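Accueil Prévention Fiches de contrôle Ateliers Contact

Fiche de contrôle – poste d'assemblage et de vissage, petits boîtiers
Site : Homcombe, local Radon
Date : 2022-09-17
Contrôle effectué par : Noémie Kowalchuk
Accompagnant : Balakrishnan Warrier
Cotation : C conforme, R à reprendre, SO sans objet

1. Accès et circulation

1.1 Passage libre devant la table, largeur minimale 100 cm : C
1.2 Sol sec, sans chute de vis ni d'emballage : C
1.3 Issue dégagée, porte s'ouvrant sans effort : C
1.4 Affichage des consignes : R
Commentaire : la consigne affichée est celle de février. La version en vigueur porte le numéro 116. À remplacer par D. Mühlbauer.

2. Tables et plan de travail

2.1 Stabilité des deux tables accolées : C
Commentaire : essai de poussée latérale sur la table avant, puis sur la table arrière. Aucun déplacement relatif.
2.2 Jonction entre les deux plateaux : C
Commentaire : pas de désaffleurement sensible au doigt. Le nettoyage du joint reste à inscrire dans la routine hebdomadaire, une vis perdue à cet endroit se retrouve difficilement.
2.3 État de surface des plateaux : C
2.4 Charge admissible indiquée sur le piètement : R
Commentaire : étiquette illisible. Le registre donne 300 kg pour l'ensemble. Refaire l'étiquette.
2.5 Plateau avant réservé à la pièce en cours : C
2.6 Plateau arrière sans matériel étranger à l'opération : R
Commentaire : voir point 5.

3. Éclairage

3.1 Niveau d'éclairement au poste : C
Commentaire : 865 lux relevés au centre du plateau avant, luminaires du local allumés.
3.2 Absence d'éblouissement : R
Commentaire : le plateau blanc est brillant et renvoie une large traînée lumineuse dans sa partie gauche. Sur un boîtier gris clair mat, le contraste est déjà faible ; placer la pièce hors du reflet. Un tapis mat a été demandé à Naomi Mushi.
3.3 Éclairage ponctuel sur la zone de contact : C

4. Outil tenu et boîtier

4.1 Corps de l'outil sans fissure ni jeu : C
4.2 Pointe propre, non émoussée : C
Commentaire : contrôle à la loupe, outil à l'arrêt. Pointe de rechange au tiroir Maler.
4.3 Outil présenté presque droit sur la face supérieure du boîtier : C
Commentaire : légère inclinaison à gauche admise. Au-delà, reprendre l'approche avant tout effort.
4.4 Boîtier seul sur le plateau avant pendant l'opération : C

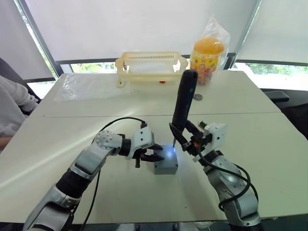 4.5 Boîtier sans éclat ni bavure sur les arêtes : C
4.6 Maintien du boîtier pendant l'effort : R
Commentaire : aucune cale n'est prévue par le mode opératoire. Sur un plateau lisse, un boîtier aussi petit peut pivoter sous la pointe. Warrier propose une cale antidérapante, à essayer sur la prochaine série Tsegaye.
4.7 Dépose de l'outil en fin d'opération, pointe protégée : C

5. Emballages et déchets

5.1 Films et sachets évacués avant le début du travail : R
Commentaire : film plastique transparent froissé, étalé à gauche sur la table arrière. Risque de glissement s'il tombe au sol et risque d'entraînement de petites pièces. Bac à films à rapprocher du poste.
5.2 Bac à vis rebutées identifié : C
5.3 Produits de nettoyage rangés hors du poste : SO

6. Câbles et alimentation

6.1 Gaines sans coupure ni écrasement : C
6.2 Boucles de câble hors de la zone de travail de l'outil : C
Commentaire : tolérées sur les côtés – à revoir si le plateau avant est changé.
6.3 Coupure générale accessible et repérée : C
6.4 Essai de la coupure générale : C
Commentaire : essai fait deux fois, poste remis en service ensuite par M. Annamalai.

7. Protection individuelle

7.1 Lunettes disponibles à l'entrée du local : C
7.2 Manches ajustées, bijoux retirés : C
7.3 Gants : SO
Commentaire : non requis pour cette opération. La question posée par Muthu Annamalai sur les bavures d'usinage est renvoyée au contrôle de réception.

Points à reprendre

1.4 Consigne 116 – Mühlbauer
2.4 Étiquette de charge – Mühlbauer
2.6 et 5.1 Film sur la table arrière, bac à rapprocher – Warrier
3.2 Tapis mat – Mushi
4.6 Cale antidérapante, essai et avis écrit – Warrier

Le poste reste autorisé à l'usage. Le point 4.6 doit être soldé avant toute augmentation de cadence. Les autres points sont vérifiés à la visite suivante, sans nouvelle fiche si tous passent en C.

Visa contrôle : N. Kowalchuk
Visa atelier : B. Warrier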